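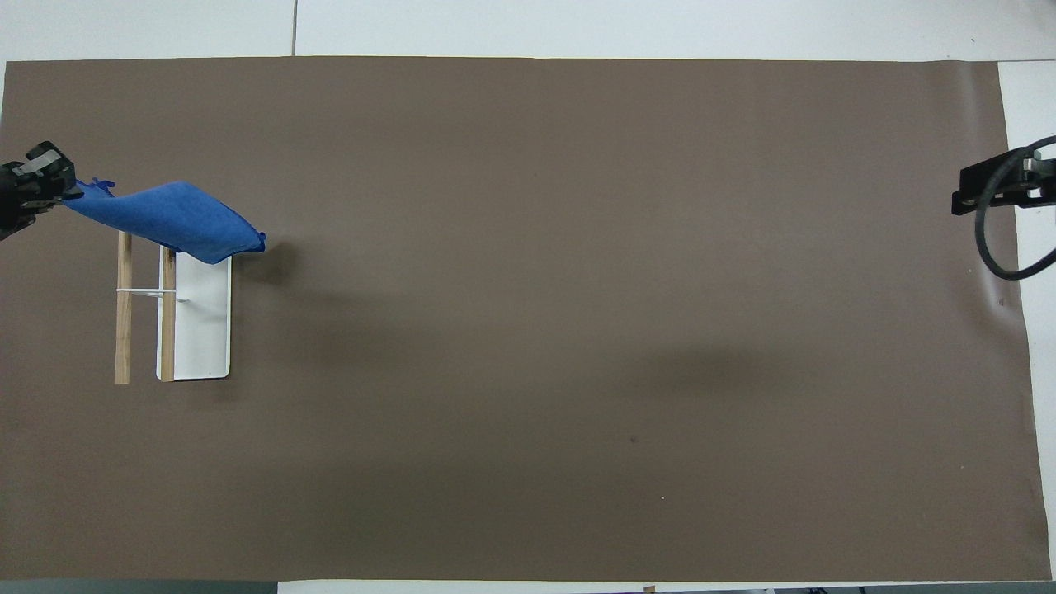

Section 6. Comparing two grippers with the cloth test

6.1 Purpose

Use this section when you have two grippers fitted to a two-arm Ornby station and want to know which one handles thin, soft material better. The test uses one cloth and one drying rack. It needs no force sensor, and a full comparison takes up most of a morning.

The test covers three things: picking up a single layer of cloth, holding a corner while the cloth is pulled sideways, and letting go without dragging the cloth back off the rack. It does not tell you much about hard parts. For those, see Section 7.

6.2 What you need

Two grippers, already mounted and homed (Section 4)
One microfibre cloth, blue or another strong colour
The small drying rack from the Likport accessory kit
Plain brown paper, large enough to cover most of the table
Low-tack tape
The Farnitz controller with software 2.4 or later

Note: Matt paper gives the head camera an even background. Do not use glossy wrapping paper. The table lamps reflect in it and the cloth outline breaks up.

6.3 Preparing the table

1. Switch both arms to Hold and wait for the amber light on each base.

2. Wipe the table and lay the paper flat. Tape it at the corners, on the underside. A slight crease near one edge does no harm, but smooth out anything in the area where the cloth will land.

3. Place the rack on the left side of the paper.

4. Leave the middle and right of the paper clear. The second arm needs the room when you swap sides in 6.5.

5. Check the cable on each gripper. It should hang in a loose curve and stay loose when the wrist is turned to both end stops. Re-clip it if it pulls tight.

6. Open the camera view on the controller and press Set Background. Keep your hands out of view until the bar has filled.

Caution: Cables that catch on the rack can pull it over while the arm is moving. Run the path once at slow speed with no cloth before going on.

6.4 Running the test

1. Lay the cloth flat on the paper, one corner towards the gripper under test.

2. Select Test > Soft Goods > Rack. Enter a name for the gripper. The name is printed on the report, so use something you will recognise later.

3. Set the grip level to 243. This is the starting value for both the Babić parallel gripper and the standard Ornby gripper. Other makes may need a lower setting -- see the table in Appendix B.

4. Move the other arm to its Park position, well away from the rack, with nothing in its fingers.

5. Press Start. The arm takes hold of a corner, lifts, and carries the cloth across the top of the rack. It then pauses with the corner still held.

6. During the pause, look at the corner. Mark the hold as Good, Slipping or Lost on the controller. If you press nothing, the run is saved as Not Scored.

7. Press Continue. The fingers open and the arm backs away. Mark the release in the same way.

8. Repeat until you have 9 scored runs.

Note: Cloths with a sewn-in tag or loose threads at the edge are fine to use, and often show up a difference between finger pads. Keep the same corner for every run, though, or the scores cannot be compared.

Caution: Do not reach in to straighten the cloth while the controller shows Paused. The motors are still powered. Press Stop first.

6.5 Testing the second gripper

1. Park the first arm and move the rack to the other side of the paper.

2. Press Set Background again. Skipping this is the usual cause of error 824 (cloth not found).

3. Repeat 6.4 with the second gripper. Use the same cloth, the same grip level and the same arm speed.

If the two arms have not been calibrated since the last gripper change, do that before scoring. A small height error at the wrist looks just like a weak grip.

6.6 Reading the report

The report lists holds and releases for each gripper side by side. Go by the holds first. A gripper with good holds and poor releases can often be put right by opening the fingers wider, using the Open Width setting. Poor holds usually mean worn or unsuitable pads.

Finger pads on the Babić gripper should be changed after 2,000 closes, or sooner if the surface looks shiny. The count is shown under Tools > Wear and must be reset by hand when new pads go on.

Save the report before switching off. Unsaved runs are cleared at the next start.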